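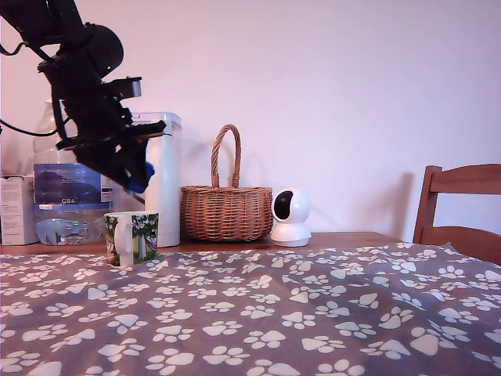

Items set out along the back of the table, with the tree mug in front of the tall white container.

Kirero Household Shelf Set
README and data card

Maintainer: Leandro Garrido
Last revised: 23/04/2018
Status: stable, text fields still being corrected

Summary

Kirero is a catalog of small household goods as they are kept on tables, counters and open shelves. It holds 452 item records. Each record describes one physical object: its general type, outer form, finish, transparency, closure, and any printing that can be read without picking the object up. Records are grouped into arrangements. An arrangement is a set of objects that stood together on one surface at one time.

The catalog was put together for people who write inventories, sort donated goods, or test labeling rules for storage. It covers kitchen, pantry and utility items. Clothing, books and tools are out of scope.

The first release, in February, had item records only. The current release adds arrangements, placement fields and the revised vocabulary for containers.

Contents of the package

items.csv – one row per object
arrangements.csv – one row per arrangement
placement.csv – one row per object per arrangement
vocab.txt – permitted values for all coded fields
notes/ – free text notes, one file per arrangement
CHANGES – list of edits since the first release

All files are UTF-8 with Unix line endings. Fields are separated by commas and quoted only when the value contains a comma. There is no header row in vocab.txt.

Sources

Objects came from three places: the Flollby flat, the Siliņa kitchen and the Pranwood storeroom. The source is recorded in the field "origin" as FLO, SIL or PRA. Origin tells you where the object was recorded. It says nothing about where it was bought or made.

The name Siliņa is spelled with the cedilla in the notes and without it in file names. Scripts that match on the name should use the three-letter code.

Item fields

item_id
Integer. Unique within the release. Numbers retired in the first release are not reused, so there are gaps.

class
One of: bottle, box, jar, can, mug, cup, package, pitcher, tall container, bowl, other. Choose the most specific class that can be supported from the outside. If a white cylinder with a lid could be a water filter jug or a dispenser, it is a tall container, and the guess goes in "remark".

body
Main material as far as it can be told: cardboard, ceramic, glass, plastic, metal, mixed, unknown. Glossy white surfaces are a frequent source of error here. Gloss alone does not separate plastic from glazed ceramic or painted metal. Enter "unknown" if there is no second cue.

transparency
clear, translucent, opaque, or mixed. Use "mixed" when part of the object is covered by an opaque label and the rest can be seen through. A package with a label area on its upper half and clear plastic below is "mixed".

color_main
The largest color area, taken from the list in vocab.txt. Clear objects get "none". Tinted walls and lamps shift whites toward pink or lavender, and the field should record white in those cases if the wall behind has the same cast.

closure
lid, cap, fold, seal, none, unseen.

print_text
Text that is readable, copied as printed, including case. The package in the heading arrangement has the entry GB4. Do not expand codes or look them up. If text is present but too faint to read, enter a tilde. The white cardboard box in the same arrangement has a tilde.

print_picture
Short phrase for any illustration. Four to eight words is enough. "Green trees, grass, light blue sky" is an acceptable entry for the mug.

remark
Free text, up to 500 characters. Longer remarks are cut at load time without a warning.

Arrangement fields

arr_id
Letter code and number, for instance SIL-07.

surface
table, counter, shelf, floor, windowsill. Add the material in the notes if known. The heading arrangement is "table", with "wooden" in the notes.

backing
What stands behind the objects: wall, tile, window, open. A plain painted wall is "wall".

order
row, cluster, stack, mixed. Objects lined up against a backing are "row", even when one or two of them stand forward of the others.

complete
yes or no. Set to "no" if any object in the arrangement is recorded only in part. This is the most common value.

Placement fields

Placement is recorded from the front, with left meaning the left side of a person facing the surface. Distances are not measured.

rank
Position in the row, starting at 1 on the left. Objects that stand forward of the row share the rank of the nearest object behind them and take the suffix f. The mug in the heading arrangement therefore has the rank of the tall white container, plus f.

depth
back, middle, front. "Front" means the third of the surface nearest the person. A row object is "back" unless the row itself has been pulled forward.

overlap
Lists the item_id of any catalog object standing in front of this one. Empty if there is none. Overlap is recorded one way only, from the rear object to the front object. The clear plastic bottle behind the GB4 package has the package in this field.

seen
full, part, trace. "Part" is for objects that can be classed with confidence although some of the outline is missing. "Trace" is for objects whose class depends on one feature, such as the shoulder of a bottle showing above something else. Trace objects keep their record, but "closure" must be "unseen" unless the closure itself can be made out.

Worked entries

Three entries from the heading arrangement are given in short form. They follow the rules above and can be used to check a parser.

class=box; body=cardboard; transparency=opaque; color_main=white; print_text=~; seen=part; remark=upright, faint print and small marks on front face

class=package; body=plastic; transparency=mixed; color_main=blue; print_text=GB4; remark=folded, wavy plastic contents visible in lower half

class=mug; body=ceramic; transparency=opaque; color_main=white; closure=none; print_picture=green trees, grass, light blue sky; remark=tall slender trunks in illustration

Recording procedure

1. Leave the objects as they stand. Do not turn labels to the front.
2. Assign arr_id and fill in surface, backing and order.
3. Work from left to right along the back. Create an item record for each object, or find the existing one.
4. Return to the left and record the forward objects.
5. Fill in placement after all item records exist. Overlap cannot be entered otherwise.
6. Read print_text back against the object, character by character.
7. Write the note file last.

A second person repeats steps 3 to 5 without seeing the first version. Differences are settled by taking the less specific value. If one recorder enters "pitcher" and the other "tall container", the released value is "tall container".

Known problems

Translucent packaging. The two recorders disagreed more often on this than on anything else. "Clear" and "translucent" were merged and then separated again between releases, and 24 records still carry the old merged value "see-through". The loader accepts it.

Boxes at the end of a row. Width cannot be judged when one side is missing. The field "proportion" was dropped for this reason. It still appears as an empty column in items.csv and will be removed.

Mugs and cups. The vocabulary separates them by the handle. Where the handle faces away, recorders went by height and wall thickness, and the results are not consistent. Treat the two classes as one if the distinction matters to your results.

Contents. The catalog describes containers. Contents are mentioned in "remark" when they can be seen, but there is no coded field, and a missing remark does not mean the container is empty.

Duplicates. The same object may have been recorded twice if it moved between Flollby and Pranwood. Around 40 pairs are suspected. They are listed in notes/pairs.txt and have not been merged.

White on white. White objects against a white wall lose their outline at the top. Lids are under-recorded for this group. If you filter on closure=lid, expect to miss some.

Uses that are not supported

The catalog has no weights, volumes or prices. It should not be used to estimate how much a household stores or spends. Printed codes were copied for identification between records and are not checked against any product list.

Class frequencies reflect three rooms and the habits of the people who use them. They are no guide to households in general.

Corrections

Send corrections to Leandro Garrido with the item_id, the field, the current value and the proposed value, one per line. Corrections to print_text need a second reader before they are accepted. Vocabulary changes are held for the next full release – please do not send edited copies of vocab.txt.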